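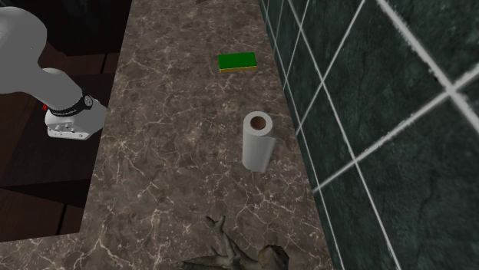 Figure 1: The simulated kitchen worktop, with the paper towel roll and the sponge.

Garnura project report: collecting examples for a pick-and-place model

14 shares | 3 comments

The aim of my project was to build a small set of examples that a learning system could copy from. Each example is one recorded attempt at a kitchen task in simulation, made up of the camera views, the joint positions of the arm and a one-line instruction in words. I did all the recording myself at the Drornthorpe lab, on the shared workstation. My supervisor was Aurelia Gavrilă, who wrote the first version of the recording script.

1. Planning

The original plan was to record 500 examples. I had not allowed for how long it takes to reset and check each one, and after the first week we agreed on a lower target of 65 good ones. "Good" meant that the task was finished, the arm did not hit the wall and the recording had no missing steps. I kept a spreadsheet with a row for every attempt, including the ones I threw away.

Instructions were kept short. Cruickshank, the labelling tool we used, accepts long sentences, but the model we planned to train was a small one and we wanted the same verbs each time: pick, place, move, leave.

2. Recording

I moved the arm with a hand controller. The hardest part was judging depth. From the side view I often thought the fingers were lower than they were, and I closed them on nothing. The view from the wrist helped a lot with this.
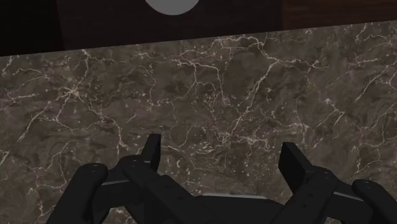 I changed the starting position of the arm between attempts so that the model would not learn a single path. The script can do this by itself, but its random positions were sometimes too close to the wall, so I set limits by hand and saved them in the Alen settings file. I should have done this on the first day, as 12 early attempts had to be recorded again.

Slow movements gave cleaner recordings. Where I stopped to think, the file had long stretches with no motion in it, and these were trimmed before labelling.

3. Objects

The worktop has a mix of things on it and they do not all matter to the task. We left extra objects in on purpose, to see if the model would still go for the right one. Upright shapes were easier for me to grip than flat ones. With the sponge I had to come down very straight.
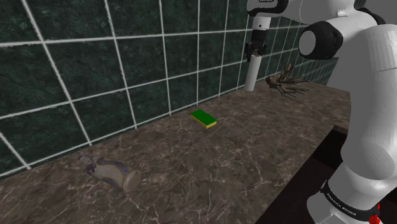 Letting go was also harder than I expected. If I opened the fingers too high the object dropped and tipped over, and I had to mark the attempt as failed. I wrote "release height" in the notes column for these so they could be found later. Aurelia suggested keeping the failed attempts in a separate folder, which I did.

4. Checking

Every recording was played back at double speed before it was accepted. I found 2 files where the wrist camera and the side camera were out of step, and removed both. I also read through all the instructions and fixed spelling mistakes.

5. What is left to do

The training run is booked for March. Before then the labels need to be exported from Cruickshank and the folder names changed to match what the training code expects. The spreadsheet and the settings file are in the project folder.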